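Simulation and teleop > Recording demos with a headset, wrist views all wall

toftbench
Posted 03/10/2021

I'm recording demonstrations in the simulator by remote control, headset and two hand controllers, one for each arm. The task is picking a small round thing off the top of a cabinet. I have 12 demos so far and they take me about 2 minutes each. The policy trained on them reaches for the cabinet and then wanders. Do I need more demos, or are these ones bad?

minus_k
12 is not many. We had nothing usable on a similar pick until we got to 200. Same headset setup, Sinov controllers.

gantry_left
I'd disagree with going straight to 200. If the wrist cameras never see the object you'll just have 200 demos with the same fault. Where do you hold the arm you aren't using?

toftbench
Wherever my hand happens to be, usually up. I don't think about it much.

minus_k
It shouldn't matter. The head view has the cabinet in it and the network can learn to ignore a wrist.

gantry_left
It can, given enough data. He has 12. Post a head view and some wrist views.

toftbench
Head view first, then two from the wrists. 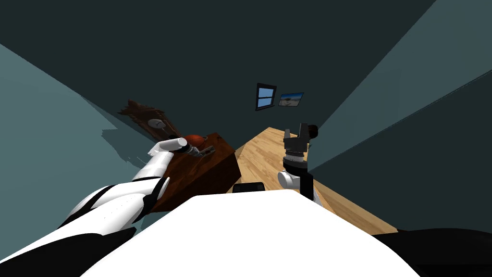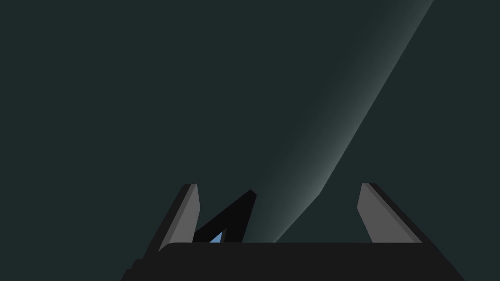
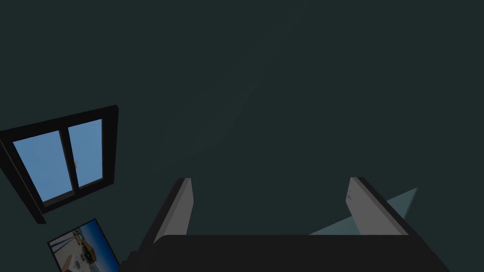

gantry_left
Neither wrist view has the cabinet in it, so they tell the policy nothing about the pick. Choose a rest pose for the spare arm, low and facing the work, and start every demo from it. Then record another dozen before you change anything else.

mestville_arms
I'd drop the wrist views for now and train on the head view alone. It's one setting and you can keep the demos you've got. If it still wanders, minus_k is right and you need more.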